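Neighbors' Help Board > Around the House > Craft Rooms and Small Storage

Questions Answers Topics Newest Unanswered Sign in

Search the board Enter a word or two Go

How would you divide up a nine-drawer organizer for beads, buttons and odds and ends?

Asked by Ghazal Ebrahimi

Hi everybody, I hope this is the right section! I have been reading this board since the spring and have finally worked up the nerve to post. My aunt gave up her mending table when she moved into the smaller apartment, and I inherited her whole stash: buttons mostly, but also seed beads, snaps, hooks and eyes, bobbins, a few zipper pulls, and an envelope of those tiny brass bells you sew on baby booties. It all came to me in two cookie tins and a shoebox. I sat down with a cup of tea one evening and counted the buttons, which took me until nearly 11 p.m., and there are 1,623 of them. My husband thinks I made that number up. I did not!

So I went looking for something with drawers. I wanted to see what was inside without opening everything, and I wanted to be able to carry it to the kitchen when the light is better in there. I settled on a plastic one, black with yellow trim, with a handle on top and clear fronts on the drawers, three across and three down. It sits toward the back of my white work table so I still have the front half to spread out on.
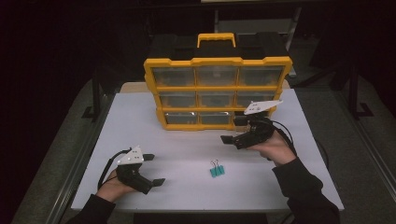
Guneck, November. I put the name of our town because somebody in an older thread asked how damp a person's climate was before giving advice on metal snaps, and I thought that was sensible. We are damp. We are very damp from now until about Easter.

My trouble is that nine drawers sounded like plenty and now it doesn't. If I sort buttons by color I use up every drawer and there is no place for the snaps. If I sort by size, all the colors get jumbled and I am back to digging, just in smaller holes. I tried putting the beads in the top row, and then I pulled a drawer out a little too eagerly and spent the rest of the evening on my hands and knees with a flashlight. (I am still finding them. There was one in my slipper this morning.)

What I would love to know:

How do you decide what gets a whole drawer and what has to share?

Is there anything you put in the bottom of the drawers so the small things don't slide to the back?

And how do you label clear fronts without covering up the part you bought them for?

Thank you so much in advance. I know this is a small problem as problems go, but it would make my evenings a lot nicer.

3 answers

Asnakech Shiferaw answered

Oh, what a lovely thing to inherit! I had my grandmother's buttons for years before I did anything sensible with them, so you are well ahead of me.

I would stop thinking of it as nine places and think of it as three rows. In mine the bottom row holds whatever is heaviest, so coat buttons, buckles, the big metal snaps. Weight down low keeps the whole thing steadier when you pick it up by the handle, and if you are going to be walking it to the kitchen that matters more than you'd expect. The middle row is for what I reach for every week, and that's shirt buttons and bobbins for me. The top row is for light things I hardly touch.

For the buttons themselves I do color, but only loosely. Whites and creams get one drawer, because if your aunt was like every other person who mended, half of what you have is white shirt buttons. Darks get another: black, navy, brown, charcoal. Then everything cheerful goes in a third. Three drawers and you're done, and you still have six left for the rest. I know it sounds too simple, but your eye is very quick at finding a red button among greens and yellows. It is terribly slow at finding the right white among other whites, so inside the white drawer I use little zip bags by size. If you have matching sets, thread them together on a bit of waxed thread and tie it off before they go in. I did one set at a time while listening to the radio and it took me most of a winter, and I enjoyed every minute of it.

Beads should never be loose in a drawer. I say this as somebody who had a toddler and a vacuum cleaner. Put them in small screw-top jars or flip-top tubes first, then lay the tubes in the drawer. Measure the inside of your drawer before you buy tubes – I bought 100 of them a half inch too long and ended up giving them to my sister for her seeds.

About the damp, I keep my hooks and snaps in a small tin with one of those silica packets that come in shoe boxes, and the tin goes in the drawer. I swap the packet whenever I get new shoes, which is not a very scientific system but I have had no rust.

Do come back and tell us how it goes!

Saeed Mazandarani answered

felt on the bottom. cut it a hair big so it stays put without glue. sheet of craft felt did all of mine with scraps left over

don't do the labels on the front, do them on the top edge of the drawer where you see it when you slide it out. or just don't label, they're clear

Azadeh Daneshvar answered

I agree with most of what Asnakech wrote and would only add a few things from my own muddle, which is 812 buttons and far too many sequins, so not as grand as yours.

On labels, I have to disagree with Saeed a little, with affection. Clear drawers are fine in daylight, but in the evening with a lamp on I get a reflection off the plastic and can't tell navy snaps from black ones to save my life. What works for me is sewing or gluing one sample onto a small square of white card and standing the card up inside the drawer, against the front, down in one corner. You see the sample, you still see past it, and there is no sticky residue when you change your mind. You will change your mind! I rearranged mine four times the first year. I used to use the paper labels from Wimurano and they peeled at the corners, though that may have been my kitchen.

For the sliding, felt is good. I use the rubbery shelf liner instead, just because I had a roll of it left from doing the cupboards. It grips the little tubes nicely but it does grab at loose thread, so if your bobbins aren't wound tight, go with the felt.

One other thought, and please ignore it if it makes you sad. You may not need every button in the organizer. I picked out 500 that I could really imagine using, and the rest live in a big glass jar on the windowsill where they look pretty and where visiting children can play with them at the table, under supervision. When I run short of something I go fishing in the jar. It took the pressure off the drawers completely.

And for the spilling, mark a line on the side of each drawer with a bit of colored tape, about two thirds of the way back. When you see the tape, stop pulling.

Comment from Ghazal Ebrahimi

Thank you, all three of you! I have cut the felt already (Saeed, you are right, a hair too big is perfect) and I have done the bottom row with the coat buttons. The card samples are tomorrow's job. Azadeh, the jar doesn't make me sad at all, I think my aunt would like it. She's coming to visit once the weather turns and I'd like to have it on the sill by then. Does anybody know if brass bells count as damp-sensitive? They look a bit dull but they may have always been that way.

Comment from Asnakech Shiferaw

Mine went dull too and they still ring just fine. Tuck them in with the snaps.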